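Lastier Toy Library Swaps Its Shelves for Bins

The toy library in Lastier has reopened after a two-week break with fewer shelves, a new front desk and a firm belief in large gray metal bins.

Until this spring, donations at the Relloder Street branch were sorted by age group, a system that worked nicely until anyone under the age of six came through the door. Puzzles drifted in with the bath toys. A wind-up duck was listed as missing for most of the winter and was found in the section for teenagers, which had not otherwise seen much traffic.

Under the new plan, everything that comes in goes into a bin first and gets a label later. Soft things are washed, hard things are wiped down, and whatever can't be identified waits on a cart by the office until somebody recognizes it. The cart is already full.
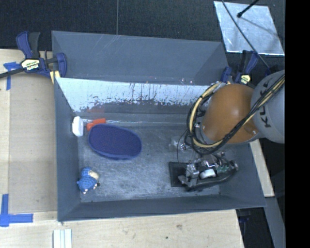
A small blue stuffed toy shares a gray metal bin with three other objects, the largest of them a dark blue-violet oval.

The library lends out 196 items at present, down from a peak that the staff would prefer not to discuss before the missing train track turns up. Loans run 14 days and can be renewed once. Members may take home 4 items at a time, and a marble run counts as one item no matter how many pieces of it come back.

Reaction from families in the Otard and Arai neighborhoods, which supply most of the borrowers, has been warm, with reservations. Parents like being able to find the door now that the old shelving is gone. Children have asked why they can't climb into the bins, and a sign has gone up on the matter, at adult eye level.

Donations are accepted at the side entrance until 2 p.m. on days the library is open. Stuffed toys are welcome if they can survive a washing machine. Drum kits should be offered by phone first, and the library says it may take a while to call back.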